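Why Do Map Makers Draw Wiggly Lines?

Have you ever looked at a hiking map and wondered about all those squiggly brown lines? Some of them curl around in circles, and some are squashed so close together they nearly touch. They're called contour lines, and they do something amazing – they let a flat piece of paper show you a mountain!

How does it work?

A contour line joins up places that are all the same height above the sea. Say you're standing on the side of a hill at exactly 500 feet. If you walked around the hill without ever going up or down, you'd be walking along the 500-foot contour line. Keep going and you'd end up right back where you started!

The next line up might be 10 feet higher, and the next one 10 feet higher again. The map will tell you how big the jump is, usually in small print at the bottom.

Reading the squiggles

Lines squeezed close together mean the ground is steep, so get ready to puff! Lines spread far apart mean a gentle slope, perfect for rolling down. A set of loops, one inside another, is usually a hilltop. If the loops have tiny tick marks pointing inward, it's a hollow instead, like a bowl in the ground.

Contour lines don't cross the way roads do. One spot can't be two heights at once! At a cliff, though, they can bunch up so tightly that they look like a single thick line.

Make your own mountain

You'll need a lump of modeling clay, a clear plastic tub, a ruler, a jug of water and a toothpick.

Squish the clay into a mountain and press it down in the tub. Pour in water until it's half an inch deep, then scratch a line in the clay all the way around, right where the water touches it. Add another half inch and scratch again. Keep going until the top is underwater, then pour the water out and look straight down. There's your contour map – and it's a real one!

Colors between the lines

Some maps fill the gaps with color, often green for low ground and brown or white for high peaks. Artists and designers love the look too, and they pick whatever colors they like.

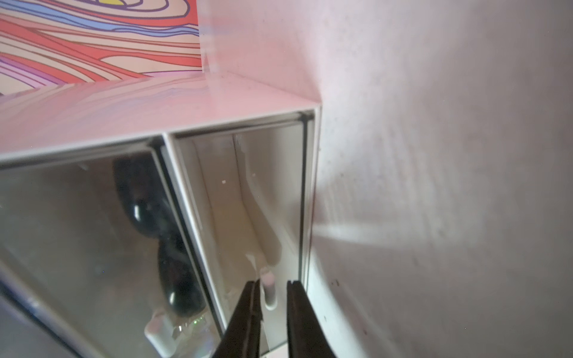 Bands of coral, lavender and blue, with thin dark lines between them:

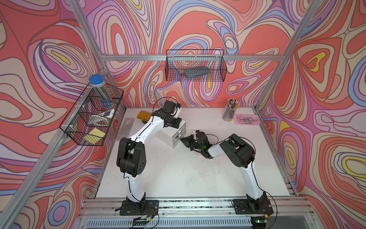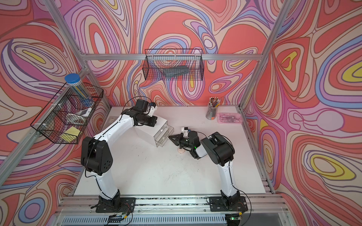
Unai Bermúdez wrote in to say that his mountain came out with two peaks, and he wanted to know why the bottom line went around both of them but the top ones didn't. Great spotting, Unai! Down low, the two peaks are joined. Higher up there's a dip between them, so each peak gets loops of its own. Map readers call that dip a saddle.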